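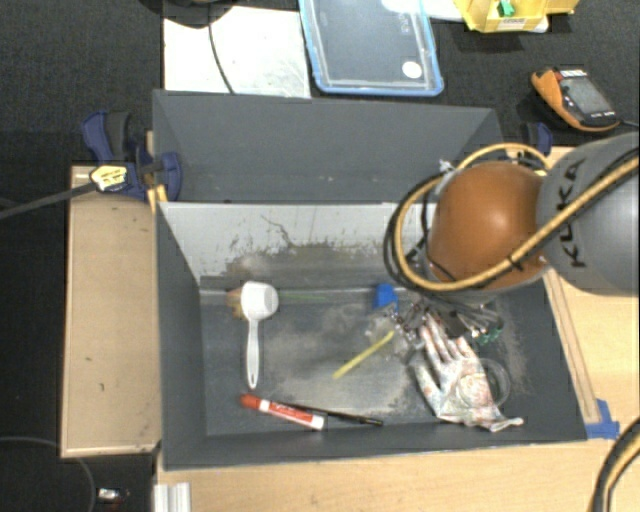
집는 법을 기록하는 사람들
다라 물류 자동화 연구 현장, 플로다런스(Plodarance) 데이터 수집실

로봇 팔에 물건 집는 법을 가르치는 방식은 오랫동안 규칙의 문제로 다루어졌다. 물체의 형상을 등록하고, 잡을 위치를 계산하고, 실패하면 수식을 고쳤다. 플로다런스가 올해 추진하는 '다데르(Dader)' 과제는 출발점이 다르다. 연구진은 계산식을 다듬는 대신 집기 시도의 사례를 먼저 모으고, 학습 모델이 그 안에서 판단 기준을 찾도록 한다.

수집실의 작업은 단조롭다. 짙은 회색 상자 안에 계량스푼, 마커, 펜, 얼룩진 작업용 장갑 같은 작은 물건이 흩어져 있고, 쿠카(KUKA) 로봇 팔에 달린 그리퍼가 그 안으로 내려간다. 한 번의 시도는 접근, 파지, 들어 올리기, 판정의 네 단계로 기록된다. 판정 결과가 성공이든 실패든 자료는 같은 형식으로 저장된다.

과제 책임자 귀온 워건(Gwion Wogan) 연구원은 실패 기록의 비중을 특히 강조한다. "초기 모델은 성공한 사례만 학습하여 지나치게 자신이 있었습니다. 얇은 물체를 놓치고도 다음 시도에서 같은 각도를 골랐습니다. 실패한 시도를 선별 없이 포함한 뒤에야 파지 후보의 순위가 바뀌기 시작했습니다."

물품 구성에도 원칙이 있다. 연구진이 관리하는 물품 목록에는 현재 514종이 등록되어 있으며, 단단한 물체와 변형되는 물체, 투명한 물체를 한 상자에 섞는 것을 기본으로 한다. 장갑은 까다로운 품목에 속한다. 같은 장갑이라도 놓일 때마다 모양이 달라지고, 손가락 부분을 잡았을 때와 손목 부분을 잡았을 때 들리는 모습이 다르다. 투명한 물체는 깊이 측정값이 비는 경우가 많아 별도의 표식을 붙여 저장한다.

한 회차의 수집량은 최대 300회이다. 회차가 끝나면 담당자가 상자 속 물건을 다시 흩어 놓고, 목록에서 일부 품목을 교체한다. 배치를 가지런히 하지 않는 것이 지침이다. 벽면에 붙은 물체, 다른 물체에 가려진 물체가 충분히 포함되어야 실제 분류 현장과의 차이가 줄어든다는 판단에 따른 것이다.

자료 검수는 '딜라르(Dilar)'라는 내부 도구로 이루어진다. 검수자 두 명이 같은 시도를 따로 판정하고, 의견이 갈리면 보류로 분류한다. 들어 올리는 도중 두 물체가 함께 딸려 온 경우가 대표적이다. 연구진은 이를 성공으로 볼 것인지를 두고 여러 차례 논의하였고, 현재는 독립된 항목으로 분리하여 학습에 사용한다.

한계도 분명하다. 한 대의 장비에서 얻은 사례는 그 장비의 버릇을 담는다. 그리퍼의 폭, 상자의 깊이, 조명의 방향이 바뀌면 성능이 떨어질 수 있다. 플로다런스는 협력 기관 이브라힘(Ibrahim) 연구소와 함께 다른 규격의 상자에서 같은 절차를 반복할 계획이며, 10월부터 두 기관의 자료를 합쳐 시험 학습을 진행한다.

워건 연구원은 공개 범위에 대해서도 입장을 밝혔다. 판정 기준과 물품 목록은 외부 연구자가 검토할 수 있도록 문서로 정리하고, 보류로 분류된 시도 역시 삭제하지 않고 함께 제공한다는 방침이다. 문서의 초안은 현재 내부 검토를 받고 있다.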